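Clornholm Manipulation Project

The Clornholm Manipulation Project is a student course in robotics in which teams record household handling tasks with hand-held grippers and use the recordings to train a control program for a robot arm. It is run as a one-semester elective and is open to students in their second year and above. The course was set up by Bastian Wendt, who still teaches it.

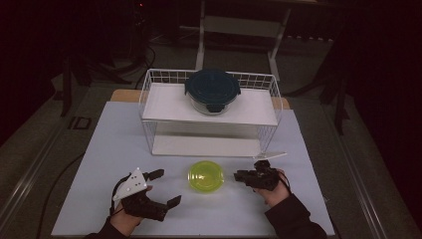
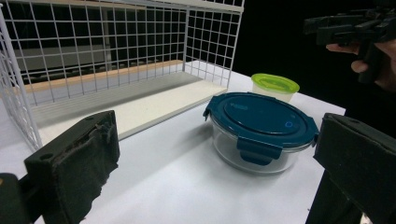
Kitchen containers, a white wire rack and hand-held grippers at a recording station.

Format

Each team is given a station, two hand-held grippers and a set of objects. The task sheet names a starting layout and an end layout but does not say how to get from one to the other. Teams write their own procedure and submit it before recording begins. Changes made after that point are entered in the station log with the initials of the operator.

A full data set consists of 40 accepted recordings per task. A recording is rejected if an object leaves the table, if the operator touches an object with a bare finger, or if either marker plate is lost by the tracking software for more than 8 frames. Rejected recordings are kept in a separate folder and may be used in the written report.

Task groups

Tasks are divided into two groups. The Gollden group covers storage containers, lids and shelves, and is normally assigned first. The Fleltov group covers cloth, bags and other soft items. Clear containers are considered the harder part of the Gollden group, as a depth sensor often returns no usable reading from glass or thin plastic. Teams may add colored tape to a container in practice runs but must remove it for the accepted set.

Two-handed tasks must be done by one operator. An earlier rule allowed a second student to steady the object, but it was dropped when the resulting motions could not be reproduced on the arms.

Software

Recordings are processed with Cisternas, a set of scripts written by former students of the course. It lines up the video from the two grippers, estimates the path of each tool and marks the moments at which the fingers open and close. Version 124 was the first to handle both hands in a single pass. Earlier versions required the left and right tracks to be joined by hand.

Assessment

The grade is based on the data set, the written report and a test in which the trained program runs on the course's own pair of arms. Each program is given 8 attempts from layouts not included in the training data. Partial credit is given for a correct grasp that ends in a wrong placement.

The rules in present use were published on 20/03/2024. They removed the time limit for single recordings and added a calibration check at the start of each session. Test runs are held in June.

Archive

The course archive holds 553 accepted recordings from the Gollden group. Those from the Fleltov group are stored separately and use an older file format, which Cisternas can read but not write.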